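Leaving Stolldale, one year on

I moved out of Stolldale last May, after 14 years in the same apartment, and a few people have asked how the smaller place is working out. It's working out fine. I meant to write this sooner.

The old apartment was 1,269 square feet. The new one is a lot less than that, and I knew going in that I would have to get rid of things. What I didn't know was how long it would take. I gave myself two weekends. It took from January until the night before the truck came.

Books went first. I counted them once I had them all on the floor, and I had about 300. I kept 176. The rest went to the library sale, apart from a box of old travel guides that the library wouldn't take. Prices and phone numbers from the nineties, mostly. Those went in the recycling.

The kitchen was harder. I had two of nearly everything, left over from when my sister lived with me. Two colanders, two sets of measuring cups, two potato mashers. I don't eat mashed potatoes very often. I kept the better one of each and put the others in the lobby with a note, and they were gone by dinner.

Ama Ankrah from the second floor took the dining table. She had been eating at a card table for years and said she'd always meant to buy a real one. She paid me in soup, a big pot of it, which got me through the last week when my own pans were packed.

Paper was the worst part. I had tax returns going back much further than anyone needs, manuals for appliances I no longer owned, and every letter the building management ever sent. I sat down with it in the evenings and did one folder at a time. If you are planning a move, start with the paper and leave the clothes for last. Clothes are quick.

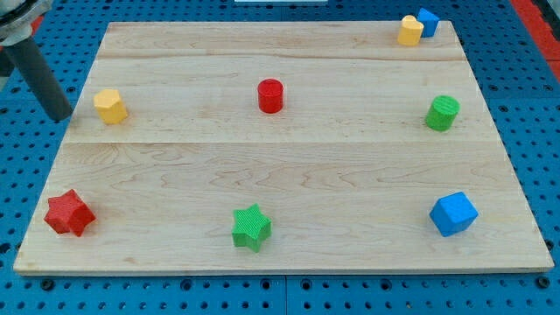 The other thing I'd do differently is measure. I brought a bookcase that I was sure would fit along the bedroom wall, and it blocks the closet door by two inches. It has been in the hallway ever since and I walk around it. I also kept a floor lamp for a reading corner that this apartment doesn't have.

I don't miss much of what I gave away. I went looking for the big roasting pan at Thanksgiving and had to borrow one. There was also a green wool blanket that I must have put in the wrong pile, and I'm still a little sore about that one.

The rent is lower, the bus stop is at the corner, and cleaning the whole apartment takes me under an hour. The downstairs neighbor plays the radio at six in the morning but keeps it low. I've had people over for dinner twice. With four of us at the small table we had to put the salad on the windowsill, and someone had to get up whenever anybody wanted more.

There are three boxes I haven't opened yet. One says "desk" and one says "misc" and the third doesn't say anything. I'm going to do the desk one this month and see what's in there.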